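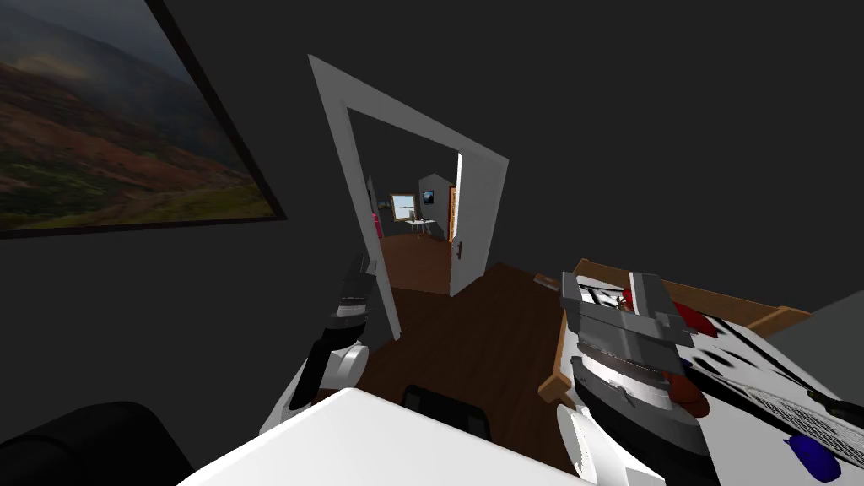 Simulierte Wohnumgebung mit zweiarmigem Roboter; der rechte Greifer befindet sich über einem Schreibtisch.

Programmieren durch Vormachen

Programmieren durch Vormachen (auch Lernen aus Demonstrationen, englisch programming by demonstration oder learning from demonstration) bezeichnet in der Robotik Verfahren, bei denen ein Mensch eine Aufgabe vorführt und aus den aufgezeichneten Bewegungen ein ausführbares Programm oder eine Regelstrategie abgeleitet wird. Die Vorführung erfolgt durch Führen des Roboterarms von Hand, durch Fernsteuerung oder durch Beobachtung des Menschen mittels Sensoren. Gegenüber der textuellen Programmierung verringert sich der Bedarf an Fachkenntnissen beim Bediener, der Aufwand für die Aufbereitung der Daten nimmt dagegen zu.

Begriff und Abgrenzung

Im Deutschen wird der Ausdruck Teach-in häufig für das Anfahren und Speichern einzelner Bahnpunkte verwendet. Dabei wird die gespeicherte Punktfolge unverändert wiedergegeben. Beim Programmieren durch Vormachen im engeren Sinn wird aus einer oder mehreren Vorführungen verallgemeinert, sodass die Aufgabe auch bei veränderter Lage der Gegenstände ausgeführt werden kann. Die Grenze ist fließend. Playback-Verfahren, bei denen eine vollständige Bahn mit fester Abtastrate aufgezeichnet wird, werden je nach Autor der einen oder der anderen Gruppe zugerechnet.

Das Nachahmungslernen (imitation learning) umfasst zusätzlich die statistischen Lernverfahren, mit denen aus Demonstrationen eine Abbildung von Beobachtungen auf Stellbefehle gewonnen wird.

Verfahren der Vorführung

Kinästhetisches Führen

Der Bediener greift den Arm am Handgelenk oder an einem Führungsgriff und bewegt ihn durch die Aufgabe. Voraussetzung ist eine nachgiebige Regelung mit Kompensation der Schwerkraft, bei einfachen Armen auch die Rücktreibbarkeit der Getriebe. Aufgezeichnet werden die Gelenkwinkel, gegebenenfalls auch Momente und der Zustand des Greifers. Da die Daten unmittelbar im Gelenkraum des Roboters vorliegen, entfällt die Übertragung zwischen unterschiedlichen Kinematiken. Nachteilig ist, dass Hände und Körper des Bedieners in den Kamerabildern erscheinen und dass das gleichzeitige Führen zweier Arme durch eine Person nur eingeschränkt möglich ist.

Fernsteuerung

Bei der Fernsteuerung (Teleoperation) befindet sich der Bediener außerhalb des Arbeitsraums. Gebräuchliche Eingabegeräte sind Handcontroller mit Lageerfassung, sechsachsige Eingabemäuse, Exoskelette sowie Führungsarme, deren Gelenkstellungen auf den ausführenden Arm übertragen werden. Bei kartesischer Vorgabe berechnet eine inverse Kinematik die Gelenkwinkel; in der Nähe singulärer Stellungen müssen die Geschwindigkeiten begrenzt werden. Fehlende Kraftrückmeldung führt bei Kontaktaufgaben erfahrungsgemäß zu höheren Anpresskräften und längeren Ausführungszeiten.

Vorführung in der Simulation

Die Fernsteuerung kann auch auf ein virtuelles Robotermodell angewendet werden. Die Umgebung, etwa ein eingerichteter Innenraum mit Möbeln und Kleinteilen auf einer Tischfläche, wird dabei vom Simulator bereitgestellt. Objektlagen und Kontakte sind zu jedem Zeitschritt bekannt, und ein Ausgangszustand lässt sich wiederherstellen. Abweichungen in Reibung, Nachgiebigkeit und Bilddarstellung erschweren die Übertragung auf reale Geräte. Als Gegenmaßnahme werden Parameter der Simulation zufällig variiert oder virtuelle mit realen Demonstrationen gemischt.

Aufzeichnung und Aufbereitung

Eine Demonstration wird üblicherweise als Folge zeitgestempelter Datensätze gespeichert. Diese enthalten Gelenkstellungen, Greiferöffnung, Kamerabilder und die vom Bediener vorgegebenen Sollwerte. Soll- und Istwerte sind getrennt zu erfassen, weil sie bei Kontakt auseinanderlaufen. Abschnitte ohne Bewegung am Anfang und am Ende werden entfernt. Abgebrochene Versuche werden verworfen oder gesondert gekennzeichnet.

Der am Forschungsvorhaben Pledis entstandene Datenbestand umfasst 2.821 Demonstrationen, von denen 469 als fehlerhaft gekennzeichnet sind. Rezaei und Badawi verwendeten ihn in einer am 16. Januar 2018 vorgelegten Arbeit zum Vergleich von Handführung und Fernsteuerung. Für die untersuchte Greifaufgabe genügten ihnen 200 handgeführte Demonstrationen; zweiarmige Aufgaben wurden ausschließlich ferngesteuert vorgeführt.

Ableitung der Bewegung

Für einzelne, klar abgegrenzte Bewegungen werden dynamische Bewegungsprimitive eingesetzt, bei denen ein gedämpftes Federsystem durch einen gelernten Kraftterm geformt wird. Gaußsche Mischmodelle bilden zusätzlich die Streuung zwischen den Vorführungen ab. Geringe Streuung wird als Hinweis auf einen Abschnitt gedeutet, der genau einzuhalten ist.

Beim Verhaltensklonen (behavioral cloning) wird die Abbildung von der Beobachtung auf den Stellbefehl durch überwachtes Lernen bestimmt. Kleine Fehler können den Roboter in Zustände führen, die in den Demonstrationen nicht vorkommen, wodurch sich die Abweichung weiter vergrößert. Abhilfe schaffen nachträgliche Korrekturen durch den Bediener während der Ausführung oder absichtlich gestörte Vorführungen.

Einflüsse auf die Qualität

Uneinheitliche Strategien verschiedener Bediener können zu mehrdeutigen Daten führen, etwa wenn ein Hindernis teils links, teils rechts umfahren wird. Akinola und Habte unterscheiden 3 Fehlerarten: Bedienfehler, Erfassungsfehler und Zuordnungsfehler. Zu den Letzteren zählt der zeitliche Versatz zwischen Bild und Gelenkstellung. Verdeckungen durch den eigenen Greifer lassen sich durch eine zusätzliche Kamera am Handgelenk verringern.

Siehe auch

Teleoperation
Inverse Kinematik
Nachgiebigkeitsregelung
Bestärkendes Lernen

Literatur

Kourosh Rezaei, Hanane Badawi: Handführung und Fernsteuerung im Vergleich. Arbeitsbericht, Pledis, 2018.
Olumide Akinola, Gadisa Habte: Fehlerarten in aufgezeichneten Roboterdemonstrationen. Dendura.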